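May
By Mansa Zakaria
2 min read

The drawer under my microwave used to be where things went to retire. Soy sauce packets, a candle shaped like a 4, three corkscrews, the manual for a blender I gave away when we left Jurmont. Every few months I'd pull it all out, feel terrible, and put it back in a slightly different order.

What finally fixed it was cheap trays. Dividers never worked for me, as they assume you know in advance how wide your life is going to be. Trays you can lift out, dump on the counter and argue with. I bought 14 of them in one go, which my husband described as a lot, and every one is in use.

A few rules I've settled on. One tray, one kind of thing. If a tray has a lid, you will stack something on the lid and never open it again, so skip the lids. Pick colors that clash with your shelves – you want to notice the tray, especially when it has wandered off to the garage.

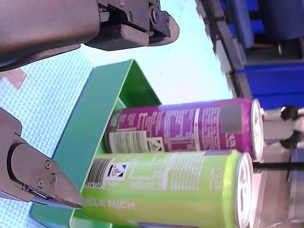
Measure the shelf before you shop. I know you won't. I didn't either, and I now own a very nice tray that fits nowhere except across the bathtub. Take the depth at the back of the cabinet, where the hinge steals some room, and buy 2 inches shorter than that so your fingers can get behind it.

The fridge is a good place to start. Condiments in one tray, cheese in another, and leftovers up front at eye level where they can accuse you. When something leaks (the pickles, always the pickles) you rinse one tray and leave the shelf alone. Warm water and dish soap will do. I put one through the hot cycle once and it came out shaped like a potato chip.

Under the sink, use the deepest ones you have. Sponges and gloves go in front, drain stuff at the back, and the bottle of silver polish from my aunt in Mornel can go wherever it likes.

Set a timer for 18 minutes per cabinet and stop when it rings, even if you're in the middle of the spice jars. I once kept going until 2 a.m. and alphabetized the tea. It was back to normal by breakfast.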